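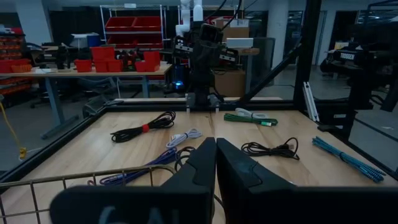

Cable Sort, October

Lumturie Radulović and Xuelian Dai spent a Sunday going through the cables at the Morov workshop. Everything that had collected in drawers, bags and coat pockets went through the same few steps: onto the table, a look at both ends, then into a basket or a bin. Notes on the cables are underneath, for people who weren't there and will need to find things later.

On the table

Seven cables, with the wire basket at the front left corner. The black one with the red hook-and-loop tie around its middle is how we would like all of them to come back – coiled first, then tied once. The small white coil is next to it.

The purple braided cable runs toward the basket, with a thin black one looped beside it. Braided cables go in with the others. They don't need a bin of their own.

The green cable has a green connector and is bundled long and flat, with a white cable coiled partly over it. Please keep different cables apart when you put them away. Two cables stored as one bundle get signed out as one cable, and then the list is wrong.

On the right is a loosely coiled black cable with a plug, and past it the blue-and-white braided one, bundled lengthwise. Loose coils are fine on the table but should get a tie before they are stored.

The red bins are on the desk and on the white wire shelves behind it.

How we sort

Short cables go in a basket. Anything over 2 meters is hung up by the door, where the long hooks are. Power leads are kept separate from data cables, and adapters have a box on the Kordestani cabinet.

A cable with a cracked jacket or a bent connector goes to Xuelian, who decides if it can be fixed. Don't put it back and don't tape it.

Ties are in the top drawer. We bought a pack of 60 from Trendus and there are plenty left, so use one even if the cable is short. Cut ends and old twist ties can go in the trash.

The list

Lumturie keeps the inventory in Jidix under "Cables and leads." Entry 835 is the first one from this sort. If you borrow something for more than a day, put your name next to the entry and clear it when you bring the cable back.

Cables with no entry can be left in the tray by the sink. She goes through the tray on Sunday mornings.

Next up is the drawer of chargers – bring in any that belong to the workshop.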